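# Filtmont Horoscope Column Archive

This repository holds the astrology columns published by the Filtmont entertainment desk, with the charts that accompanied them. The collection covers 172 columns by 6 contributors. Most concern the marriages, separations, and public disputes of film and television performers.

## Contents

- `columns/`: plain text, one file per column
- `charts/`: planetary positions as printed
- `index.csv`: title, contributor, signs, and aspects named

Aspect names follow the usage of Ifigeneia Koutsoukos, who edited the column for eight years. Where a contributor used "T-square" and "cardinal cross" interchangeably, the original wording has been kept.

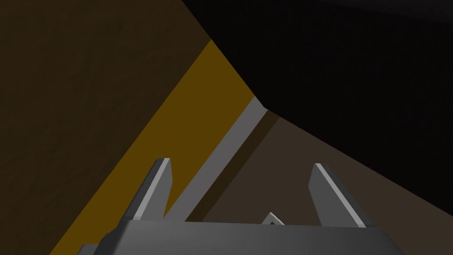
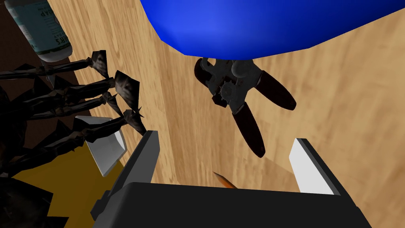 ## Known Limitations

Birth times are missing for 37 of the persons discussed. Their charts were cast for noon, and the Moon and rising sign should not be relied upon. Columns syndicated through Grendico were shortened before printing, and the full versions have not been located.

## Corrections

Requests to correct a birth date or withdraw a column should be sent to Fotis Tzanetos with the file name and a published source. Changes approved by Nadhirah Nasution are entered in `CHANGES.md`.

## Use

The texts may be quoted for research and teaching. Reprinting a complete column requires written permission from the contributor.

Last revised Jan 7, 2023.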